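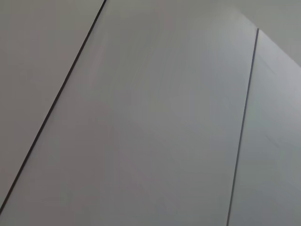
The arm that lost its place

Last updated: October

The fault at the Warnwood workshop began as a small miss. A robot arm reached down for a part, closed its gripper a little to one side of it, and lifted nothing. The control software recorded a successful pick and sent the arm on to the next station, where it opened its fingers over an empty tray. It did this several times before anyone on the floor looked up.

Missed picks are common enough in this sort of work. The arm, which the staff call Mellia after the name of the project, sorts and moves small fittings for a firm that repairs ventilation equipment. It carries a small camera close to the gripper, and it uses what that camera sees to correct its position in the last part of each reach. If the camera gives it a good view, the arm can cope with a part that has been nudged or turned. If the view is poor, the arm is supposed to stop and ask for help.

On this occasion it did not stop. Over the course of a morning the misses grew larger, and shortly after 11 am the arm came down hard enough to press its fingers against the work surface. The force limit tripped and the brakes came on. Nobody was hurt. The gripper needed a new finger pad and the surface had to be checked for level, and the cell stayed out of use for 7 working days.

A close view of nothing much

When the engineers went through the wrist camera's pictures, they found a good many like the one at the top of this page. It is mostly plain grey, with two thin dark lines leaning across it and a pale sheen towards the upper right. There is no print on the surface and no fitting of any kind to steer by. The tone drifts from a warm grey on the left to something cooler on the right, and in a few places there are faint streaks that are only slightly different from the grey behind them.

To a person this is dull but easy enough to make sense of. The lines look like narrow gaps between flat panels. The software had more trouble. It had been set up to find its bearings from distinct features, meaning corners, edges and printed marks that it could match from one picture to the next. On a surface like this it had very few to choose from, and the strongest candidates were the two lines.

A line is a poor thing to navigate by on its own. If the camera slides along it, the line looks much the same, so the software can tell that it has moved sideways but has a hard time telling how far it has moved lengthways. Two lines at different angles ought to settle the matter, and in good conditions they do. At Warnwood the thinner line was sometimes picked up and sometimes dropped, depending on the light. When it was dropped, the software carried on with what was left.

It then did something worse. The boundary between a bright patch and a shaded one can look, to a simple edge finder, very like a seam. The shaded edge was taken for part of the bench. Shadows and reflections shift when the arm moves or the light changes, so the arm was correcting itself against something that would not stay put.

Why the alarm stayed quiet

The loss of position was one fault. The silence about it was another, and the engineers regard it as the more serious of the two.

The Mellia software gives each camera reading a confidence score. Below a set threshold, the arm should hold still. The threshold had been chosen during trials on a bench covered with a printed mat, where the camera had as many as 200 features to match in a single view. On the bare surface it often had 4. The score, however, measured how well the matched features agreed with one another, and took no account of how many there were. Four points that agree will produce a high score. They may also be wrong together.

The pick check failed in a similar way. The gripper was meant to report how far its fingers had closed, so that an empty grasp could be told from a full one. Some of the fittings are thin, and the limit had been widened to stop the system rejecting good picks. After that change, fully closed fingers counted as holding a part.

Each of these settings had been changed for a sensible purpose, at different times, and each had been tested. They had not been tested together. The mat had been taken up in the meantime for cleaning and had not gone back, and as it was listed as a bench covering, its removal did not call for a fresh safety check.

What was changed

The repair took less time than the investigation. Tomex, the contractor that maintains the cell, made 3 changes before the arm was allowed to run again. The software now needs a minimum number of matched features before it will trust a reading, whatever the score. Two empty trays in a row bring the arm to a halt. Fixed markers have been put at the corners of the work area, and the arm goes back to look at them at the start of every batch.

The light over the cell has also been fitted with a diffuser. This has softened the reflections without removing them, and the engineers have been careful not to count it as a safety measure. Lamps age, and people lean over benches.

The downward speed of the arm was cut as well, over the last part of the reach. This makes each cycle slower. The workshop manager had hoped to put the old speed back once the other changes had proved themselves, but the risk assessment has since been rewritten around the lower figure and it is likely to stay.

An outside review by the Zakharchenko consultancy added a point about paperwork. Anything the camera can see during a pick, it said, should be treated as part of the machine — the bench top, the mat, the lamp and the colour of the trays. Altering any of them should be logged in the same way as altering the gripper. The workshop has accepted this, with some grumbling about the extra forms.

The mat is back on the bench, now screwed down at the edges. Before each shift the operator runs a short test in which the arm is shown a patch of bare surface and must refuse to move. The result goes in the log with the time, and the arm cannot be started until it has been entered.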